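How to Pack Kitchen Linens and Small Cloth Items in One Box

Cloth items are easy to pack, but they take up more space than you expect if they go in unfolded. One medium cardboard box is enough for the pot holders, cloths, napkins and small pouches from most kitchens. A reused shipping box works well if the bottom is still firm.

Put the box on the table and work next to it. 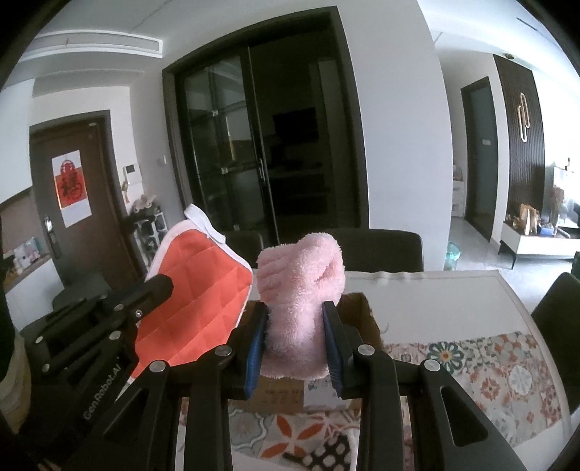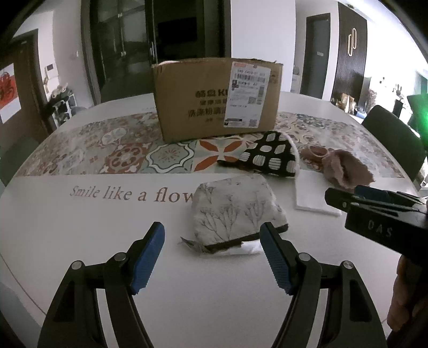 Step 1: Sort by thickness
Make 2 piles. Quilted pot holders and plush cloths go in one. Napkins, linen pouches and other thin pieces go in the other. Set aside anything with a stain and wash it before you pack.

Step 2: Empty the pouches
Take tissues and other contents out of fabric pouches. Press each pouch flat with your hand.

Step 3: Line the bottom
Lay the pot holders flat in the box. Tuck the hanging loops under so they do not catch on other pieces.

Step 4: Add the thin pieces
Stack the napkins and pouches in the middle. Keep the folded edges facing the same way.

Step 5: Fill the gaps
Fold plush cloths in half and push them down along the sides. They squeeze into small spaces and will not wrinkle badly.

Step 6: Close and label
Cover or remove old shipping labels. If the flaps are torn, run tape across the full width of the top. Write "kitchen cloth" and the room name on two sides.

Posted by Vilhjálmur Arnardóttir, 1st June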